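Search the forums
Search titles only
Advanced search

Wood finish for a kitchen table: is hardwax oil worth the money?

oldchisel
May 13, 2018

We have a plain oak table that gets three meals a day, homework, and a toddler with a fork. The poly I put on it is peeling near the ends and I'm tired of it. The guy at the store pushed me toward Cloria hardwax oil, which he says goes on in one coat, never needs sanding again, and "feeds the wood." The price for enough to do the top was 70 dollars. Seventy! For a can I could hide in a coffee mug.

I don't believe the feeding part. The tree is dead. But is the rest of it true? Has anyone lived with this stuff on a table people eat at, for years, not for the two weeks it takes to write a nice review?

sawdust_pete

I've used it on two tables and a bench. It's good. It is not one coat, whatever the can says. Two thin ones, and wipe off a lot more than you think you should. The nice part is you can fix one bad spot without stripping the whole top.

Feel is the big selling point for me. Poly feels like a lunch tray.

MValente

I'd like to hear from somebody who has had it longer than a year. Every thread on this goes the same way. Person buys expensive oil, person loves expensive oil, person is never heard from again.

My own experience, for what it's worth: I put Heltex on a big top in February of last year, following the directions to the letter. By summer there were rings under every spot where a glass sat. I wrote to the company and got told my wood was "probably not prepared correctly." I sanded to the grit they asked for. What else is there to prepare?

Madalena

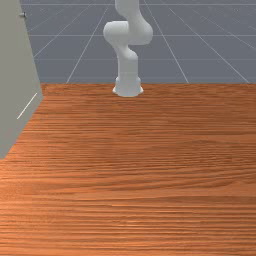

The other thing I don't trust is the drying time. The label says you can use the table the next day. Mine still smelled and still marked with a fingernail a week later. If a finish needs a month before you can put a wet glass on it, print that on the front.

sawdust_pete

Heltex and Cloria aren't the same product, though. You can't blame one for the other.

MValente

Oil and wax in a small can. Tell me what's different. I've read both data sheets and couldn't find it.

sc_joinery

I do this for a living, so let me argue with everybody.

Pete is right that spot repair is easy. Madalena is right about cure time, and it gets worse in a cold room. Thirty days before I let a customer treat it like a normal table, and I put that in writing. The store guy is wrong about pretty much all of it.

Where I part ways with the oil fans is on water. Hardwax oil slows water down. It doesn't stop it. A glass left overnight will get through on oak, and oak goes black if there's any steel around it. For a family with small kids I still put on a wiping varnish, three coats, and it looks fine. Yes, it's harder to patch. You also patch it a lot less.

Shengli Cui

oldchisel

Thank you, that's the most useful thing I've read in two days of looking. What grit do you stop at? I've seen people say 120 and people say 400, and they all sound very sure of themselves.

sc_joinery

150 for oil, 180 for varnish. Past that you're polishing the wood shut and the color comes out weak. I don't care what the videos say.

grainchaser

Going to disagree there. I go to 320 on everything and have never had a problem with color. If you want a strong color, use a dye first. I used the Junell reddish one under oil on my desk and it really brings up the lines.

sc_joinery

On what wood? On maple, sure. On oak you're filling the pores with dust and then sealing the dust in.

grainchaser

Ash. So, pores. No dust. I own a vacuum.
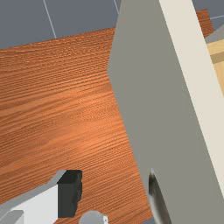
As for the red, people either love it or tell me it looks like a 1990s office. I can live with that. What I'd warn about is sunlight. Red dyes fade, and they fade unevenly, so anything that sits on the table all day leaves its outline behind. Junell says "lightfast" on the label with no number after it. I take that to mean they didn't test it.

MValente

Or they tested it and didn't like the answer.

bench_dog_63

Has anybody looked at plain old boiled linseed? My grandfather used it on everything and a can cost him nothing. I looked up the price per ounce on the fancy stuff and closed the tab.

sc_joinery

Cheap, yes. Yellows, stays soft, and grows mildew in a damp house. Also lay your rags out flat outside to dry, please. A balled-up rag can catch fire with no help from you. That goes for the expensive oils too.

bench_dog_63

Grandpa's table is still in use. Just saying.

MValente

How often did he redo it?

bench_dog_63

Every spring. OK, fair.

sawdust_pete

For the record my first table is four years old now and has been re-oiled twice. A couple of faint rings at one end. I call that a pass. Madalena would call it a fail, and I guess it depends on whether you mind an afternoon of work every other year.

MValente

I'd call it a finish that needs redoing, sold as one that doesn't. My complaint is with the can, Pete, your table is probably lovely.

oldchisel

OK, here's where I've landed. I'm scraping the old poly, stopping at 180, and trying the varnish on the underside of one leaf first, with the Heiskanen sample tin my brother-in-law swears by on the other leaf. Glass of water on each overnight, then coffee, then a lemon slice. If the Heiskanen does better I'll come back and eat my words. I doubt it.

sc_joinery

Let them both cure before you test or you'll learn nothing. And do the lemon.

grainchaser

Add mustard. Mustard got my desk.

Contact us | Terms and rules | Copyright 2018 | Back to top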